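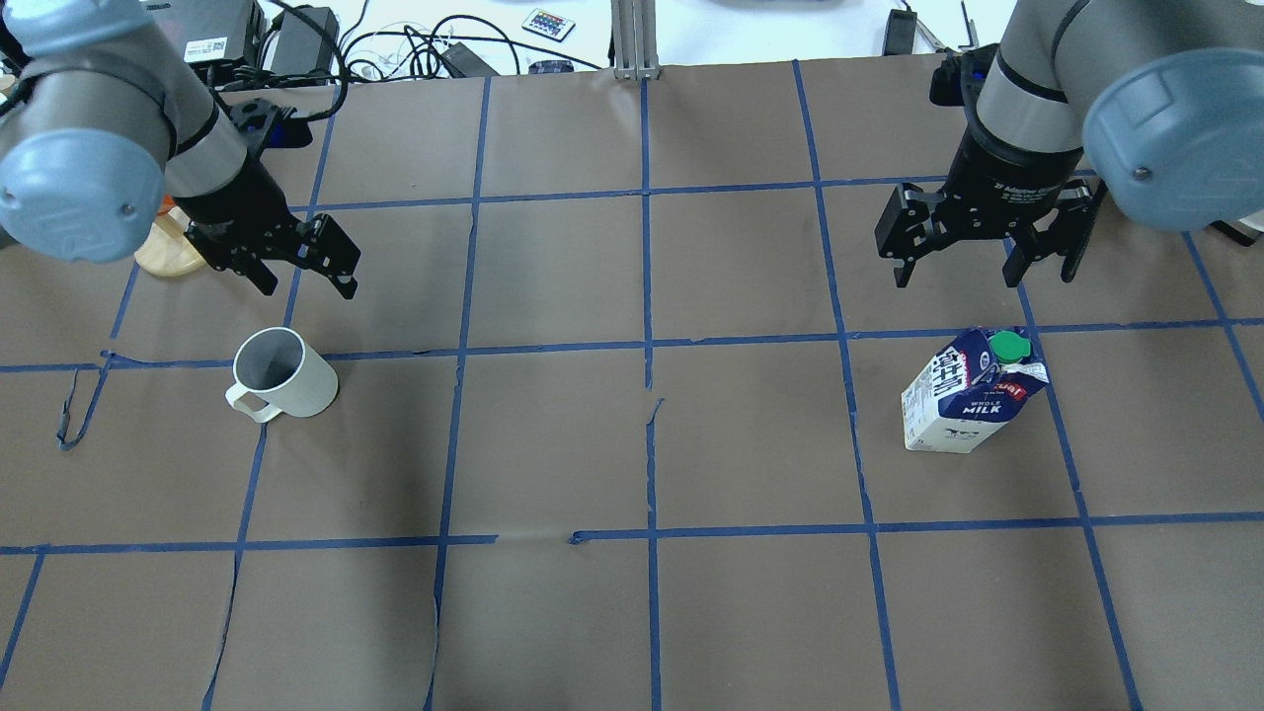 White mug, whole milk carton, brown paper marked off with blue tape.

Courses > Food Basics > Session 2 > Notes

RICE: WASHING, SOAKING, COOKING, RESTING
Fliltine Evening Kitchen, Paredport. Notes to go with session 2

Typed up fast after class, so fragments. Bring it to the practical in November, with your own additions in the margins. Covers stovetop rice only. Rice cookers next handout.

1. What is in the grain

Mostly starch. Two kinds matter for us, amylose and amylopectin. Amylose = long, mostly straight chains. Amylopectin = big branchy molecule. More amylose, grains cook up separate and firm. More amylopectin, soft, sticky, grains cling.

Long grain (basmati etc): usually higher amylose. Medium and short: usually lower. Sticky rice, also sold as sweet or glutinous rice: almost no amylose at all. "Glutinous" means glue-like. No gluten in it. Somebody always asks.

Length on its own doesn't tell you everything. There are long-grain rices that are sticky. Jasmine is long and slim and still softer than basmati. Read the name on the bag, then cook a small pot and see.

Brown vs white: brown still has the bran. Bran slows the water getting in, so longer cooking and more water. Bran also has oil, oil goes stale, so brown rice keeps for much less time. Smell it before you cook it. A paint or old-nuts smell means throw it out.

Parboiled: steamed in the husk then dried and milled. Yellowish, firm, very hard to turn to mush. Not the same as instant, which has been fully cooked and dried.

2. Washing

What comes off: loose surface starch, dust from milling, odd bits of husk. Cold water, wide bowl, fingers spread, swirl gently. Tip off the cloudy water. Repeat until you can see the grains through it. Does not have to be crystal clear. Don't scrub, basmati snaps and broken grains leak starch into the pot.

When NOT to wash:
- risotto. You want that starch.
- rice pudding, same.
- enriched rice (US bags, check the label). The vitamins are dusted on the outside and go straight down the sink.

Drain properly. Water left in the bowl is water you did not measure. This was the main reason for the soggy pots last time, more than the heat.

3. Soaking

Aged basmati: 30 minutes in cold water, then drain. The grains turn from glassy to chalk white. They cook more evenly and stretch lengthwise, with fewer splits.

Jasmine: no soak needed. Goes soft.
Short grain: a short soak is good, many cooks do it in the pot with the measured water.
Sticky rice for steaming: overnight. There is no shortcut worth teaching. Under-soaked sticky rice has a hard middle however long you steam it.
Brown: optional, helps a bit.

Soaked rice has already taken on water. So use LESS in the pot. People forget this every term.

4. Methods

(a) Absorption
All the water ends up in the rice or leaves as steam. Needs a lid that fits and a heavy base if you have one. Bring to a boil uncovered, stir once along the bottom, lid on, lowest heat. Then leave it alone. Lifting the lid lets steam out and the top layer stays chalky.

Ratio. The ratio on the bag assumes a certain pot and a certain lid. Treat it as a start. Important: evaporation depends on the pot and the time, much less on how much rice is in there. So if you double the rice you don't need to double the water. This is where big batches go wrong, and why a recipe for a family pot turns out porridge at a party.

(b) Boil and drain
Plenty of salted water, rolling boil, rice in, stir once so nothing sticks. Taste a grain early and keep tasting. Drain when there is still a little firmness in the center. Back in the warm pot, lid on, off the heat, let it steam itself dry. Very forgiving. You lose some flavor down the drain, fine for anything with a strong sauce over it. Also what we use before layering a biryani, but pulled out much earlier for that, since it finishes cooking in the sealed pot.

(c) Pilaf / pulao
Fat first, whole spices if using, onion if using, then drained rice. Stir until every grain is coated and it smells toasty. Then hot stock or water. Hot, so the pot does not sit there lukewarm with starch swelling on the outside only. From here as in (a).

Fat does help keep grains apart. So does toasting. Dont brown the rice hard unless the dish wants it.

(d) Steaming
For soaked sticky rice. Basket or cloth-lined steamer, water well below the rice. Flip the whole mass over once partway so the top gets its turn. No measuring of water, but do check the pan has not boiled dry.

5. Resting

Skipped by everybody who is hungry. Fresh off the heat the bottom is wetter than the top and the grains are fragile. Off the heat, lid on, the moisture evens out and the starch firms up slightly. Folded towel under the lid catches drips. Keep the towel ends well away from the burner.

Then fluff. Fork or thin paddle, from the edges, lifting. No stirring round and round like soup.

6. Large batch worked through in class

The Wike pot (the big wide one, dented lid). 2,000 g of long grain, washed, soaked, drained. Went in as a pilaf in 2 lots. First lot: straight-doubled water from the small recipe, came out heavy and wet at the base. Second lot: water cut back, same heat, same lid, much better, slight chew on top which went after resting.

Write down for your own pot at home:
- weight of dry rice
- soaked or not
- weight of water
- which burner, which setting
- result, one word is enough

Do this a few times and you can ignore the bag forever.

7. Faults

Wet and mushy: too much water, or stirred, or not drained after soaking. Spread on a tray, let the steam go. Won't fix it fully. Make fried rice tomorrow, or congee.

Hard middle, wet outside: heat too high, water boiled off before it got in. Sprinkle of hot water, lid on, lowest heat, wait.

Burned at the bottom: do not scrape. Tip the good part out into another pot and leave the rest behind. If the smoke taste has got into everything, no rescue. (A thin golden crust is a different thing and plenty of people fight over it. Persian tahdig, Spanish socarrat. Done on purpose with fat and patience.)

Boils over: starch foam. Wash better, lower heat, bigger pot.

Bland: salt the water. Salting afterward sits on the surface and tastes of salt.

8. Storing, read this part please

Dry rice can carry spores of Bacillus cereus. Cooking does not reliably kill them. Left warm, they wake up, grow, and can make a toxin which reheating won't destroy. So it's the sitting out that does the harm, much more than the reheating itself.

- cool fast: shallow tray, spread thin
- into the fridge promptly, covered
- reheat until steaming all the way through, once only
- left on the counter overnight = bin

Freezes very well. Flat bags, press thin, label. Reheat straight from frozen with a spoon of water.

Why fridge rice goes hard: starch chains line up again as they cool (retrogradation, same thing that stales bread). Heat and a bit of water undoes most of it. High-amylose rice does it more, which is why cold basmati is like gravel and cold sushi rice, kept cool but never chilled hard, isn't. Also why day-old rice fries well. Firmer, drier, does not clump in the pan.

9. For next time

Buy small bags of two rices that you don't normaly cook. The Clakow market hall has loose bins, otherwise any grocery. Cook them side by side, same water, same pot size, no seasoning. Taste warm then taste cold. Notes on: cling, firmness, smell, length after cooking compared with a dry grain laid next to it.

Reading: the starch pages in the course pack, skip the diagram of the mill. Bring a lidded container, you take home what you make.

Fliltine Evening Kitchen, Paredport | Contact the course office | Copyright Fliltine | Back to top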